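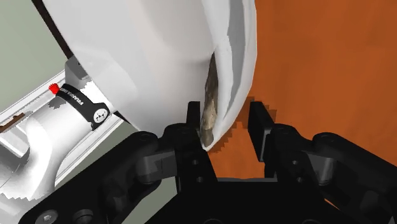 Wrist view from a simulated episode. The white object takes up much of the picture, with the gripper fingers at the bottom.

Memenance: wrist-view rollouts in simulation

Data card and README, third revision (April)

What this is

Memenance is a set of 2000 simulated manipulation episodes, plus the code for the one experiment we ran on them. The experiment asks whether a policy that remembers its last few wrist-camera views copes better when an object gets so close that it hides most of the workspace. The short answer is "a bit, on our own test split, and we are not sure why". Please read the section on results before citing the headline number.

The method

The policy is a plain image-to-action network with a small memory added. The memory stores compressed features from earlier frames, and the network can look them up when it picks the next move. We call the version with memory Strebel and the version without it Jallent. They share a backbone, training schedule and data. Strebel has more parameters, and we did not train a larger Jallent to match. That is the first thing a reviewer should complain about.

The wrist camera looks out from behind the gripper. When the arm closes in on something large and pale, the image can become mostly smooth shading with very little to track. These are the frames the memory is meant to help with. Whether it does so by remembering where things were, or simply by smoothing the actions over time, we cannot say from the tests here.

Contents

episodes/ holds all 2000 episodes, with wrist images, joint positions and gripper commands
splits/train.txt lists 1272 episodes
splits/val.txt lists 251 episodes
splits/test.txt lists 477 episodes
hard/ lists 116 episodes, all taken from the test split, that we tagged as heavily blocked
bromelwood/ contains the training and scoring code

The hard list was tagged by hand, by the same people who built Strebel. We did it before looking at scores, but there was no second tagger and no written rule beyond "most of the useful view is gone". Treat it as an opinion stored in a text file.

Results

On the full test split Strebel and Jallent are close enough that a change of random seed can swap their order. We see no general benefit from memory and would be wary of any summary that claims one.

On the hard list Strebel does better in every seed we tried. We tried three. The gap also shrinks a good deal if Jallent's actions are averaged over a short window, a trick that costs nothing and has no memory in the sense our title suggests. We added that baseline late. It ought to have been in the first revision.

Scoring is done by the simulator, which checks the object's final pose against a target. The check is generous. Some episodes marked as successes look like lucky nudges when you watch them through, so watch a few before you trust the totals.

Rendering

The lighting is flat and even. Shadow edges come out jagged and stepped, most plainly where they fall across the orange-brown surface. We suspect a network can use those steps as a depth cue, which would be useless on a real camera. A run with shadows switched off is half finished and its numbers are not included.

Smooth white objects have hardly any texture, and the arm's casing is white and glossy too. Confusing one with the other is a believable cause of failure that we have not measured.

Not covered

There are no real-robot trials. A Franka arm appears in the images, but nothing here has been tested on hardware and we make no claim about transfer. There is also no fixed outside camera. A cheap second view might make the whole question of memory pointless for this kind of task, and we would like to see somebody try it.

Known problems

Gripper commands lag the images by one step in part of the training split. The loader corrects this by default. If you write your own loader, copy the fix from bromelwood/align.py.

Validation was used to pick the memory length, and we picked it more than once. The validation scores are therefore flattering and should not be reported.

Running it

Install the packages in bromelwood/requirements.txt, then run train.py with either the jallent or the strebel config. Use score.py with --split test or --split hard. Pass --smooth to get the averaged baseline, and please report it alongside the others.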